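Scholarship Paperwork at the Kitchen Table: Tips From a Doubter

Every August the same advice goes around for families with a kid applying for scholarships. Buy the color-coded binder. Buy the label maker. Set up a "college command center" in the hallway with hooks and a chalkboard. I have been through this twice with my own two and once with my nephew, and I don't believe most of it. What follows is what held up in our house, along with a few things I wouldn't pay for again.

The binder

Marta Nazarenko, who had the locker next to mine at work for years, swore by a Jarach binder with 5 tabs. I bought one. The tabs were labeled by month, and no scholarship I ever met cared about months. They care about deadlines, and a deadline gets missed very easily behind a tab. We went back to plain manila folders, one per application, standing upright in an old dish rack. The due date goes on the front in fat marker. The rack sits on the counter where people have to move it to get at the toaster.

Keep two copies of the transcript in each folder, even if the form asks for one. Put the reference letters in last and leave them in their envelopes if they came sealed.

The fancy paper

Skip it. Somebody at a parent night told us heavy cream paper "gets noticed." I asked Somtochukwu Olatunji, who read applications for a local club for a good long while, and she said they were all photocopied before she ever saw them. Ordinary white printer paper is fine. Store it flat in a kitchen drawer with a lid or a baking sheet on top and it won't curl in damp weather. I tried the trick with the bag of rice as well. The bag leaked, and the paper was no better than the rest.

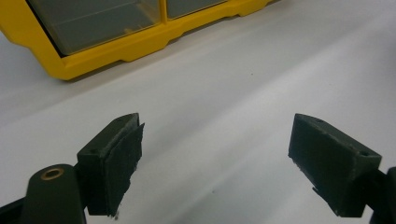 Essays get stained because they get written where people eat. If your applicant works at the kitchen table, wipe it down and let it dry completely before any form comes out of the folder, and keep drinks on the counter behind them. For grease spots on a printed page, the internet will tell you cornstarch. I tried it on a recommendation form and ended up with a grease spot and cornstarch. Print a new one. Handwritten forms deserve more care, so practice on a copy first. Watch what you rub paper with, too. A textured pad that has gone ragged and frayed, with torn fibers along a lower corner like the dark green one on the left finger there, is nothing I'd drag across a signature. Use a clean white eraser and brush the crumbs off with a dry pastry brush.

Postage and the kitchen scale

Most of it is online now, but a few of the smaller awards still want an envelope. A kitchen scale will tell you the weight well enough, provided you check it against something you trust. Ours read low for a whole spring. An unopened pound of butter is a decent test. I would still walk anything thick to the post office and get a receipt, which goes in the folder.

Don't lick-and-hope with old envelopes. If the gum has gone, use a glue stick and press the flap under a heavy pan overnight. Tape looks bad and it lifts.

Paying for help

Nnamdi Osagie down our street paid for a matching service called Urby. It sent his daughter a list of 2000 awards. She was eligible for very few of them, and those were already on the sheet the school counselor hands out for free. There may be better services than that one. I'd want to see a short list before I saw a long one, and I wouldn't give a card number to get it.

The same goes for "guaranteed" anything. Our neighbor Walter Sánchez got a letter promising an Ezeani award if he sent a processing fee. He used the back of it for a grocery list.

Passwords

Write them down on an index card and tape it inside a cupboard door. I know what people say about that. In our house the danger was a teenager locked out of the portal late at night, and we had that happen more than once. Don't put the name of the site on the card if it bothers you. And please pick something better than the house number. Ours was 3609 and so was every password my son owned.

Thank-you notes

Write them at the same table, the same week the award comes through. Plain cards, blue or black ink, and the name of the club spelled the way the club spells it. Iraís Magaña has been on the receiving end of these and says the accent marks matter to her. Check them against the award letter before you seal the envelope.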